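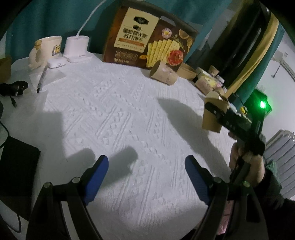 4. Dressing the table

Do this before anything with a plug goes on it. Knit cloths snag.

4.1 Clear the table, wipe it, let it dry.

4.2 Unfold the Vasulmont cloth, cable side up. Ridges run from the back edge to where you sit. If the zigzags go sideways, turn it a quarter.

4.3 Smooth from the middle out, flat hand. Don't pull on the rows of small bumps, they're suposed to pucker.

4.4 Check the drop. 5 inches on each side is fine. More than that and somebody's knee takes it with them.

Note: new cloths are stiff for the first few days. Do not iron. See Care, section 7.

5. Putting things back

5.1 Tall stuff at the rear. Cracker boxes, cereal, anything cardboard. A box may lean a bit on thick knit, press the cloth flat under it or lay the box down.

5.2 Corded items: base flat on the cloth, not half on a ridge. Route the cord up or off the back. Never under the cloth.

CAUTION: no kettles, hot pans or candles straight on the knit. Use a trivet.

5.3 Mugs next. Set down, don't slide. Handles with shaped figures or rough spots catch the loops.

5.4 Leave the front clear for plates.

Snagged loop? Don't cut. Work it back through with a blunt needle, from the wrong side. Bigger than 80 mm, stop and write to Britt-Marie Myklebust at the repair desk, with a photo and teh order number.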